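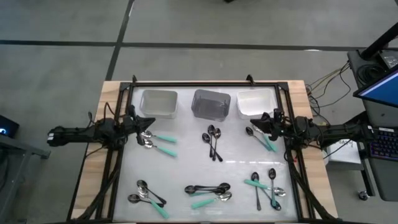 Three empty bins at the top of the table

Trevwood server > Building help > Sorting room keeps overflowing

hornier_tunnels
Hello all. I have a storage room under my castle on Trevwood, and the sorter has a problem since the July update. I counted what was in the overflow chest: 2,843 cobblestone, and also 465 carrots, which should never go there. The hoppers are locked with redstone torches, as in the old guide. What do I do wrong?

Vusteck
Do you have items in all the filter slots? If one slot is free, the carrots pass through or block the line. Please check this first.

hornier_tunnels
Yes, all slots are filled. I used renamed sticks in the last four and carrots in the first.

quezada_mines
I would remove the sorter completely. In my opinion it is too much iron for a castle where one person lives. I have barrels with signs and I put things away by hand, it takes me three minutes after a mining trip.

Vusteck
I don't agree with this. By hand is fine in the first week, but later you have a full inventory every evening and the barrels become a mess. I have seen your base, quezada :)

quezada_mines
My base is tidy now. You came during the move.

pip_lantern
Is your water stream feeding two hoppers side by side? Mine was skipping items when the stream was too fast for the first hopper. I changed to a hopper line on top and it is slower, but nothing is lost.

hornier_tunnels
It is a water stream, yes, with ice under it. I will take away the ice tonight and write again.

Vusteck
Look also if the carrot chest is full. Then the rest must go to overflow, and the sorter is doing its work.

hornier_tunnels
The carrot chest is full. I am a bit ashamed. I will still remove the ice.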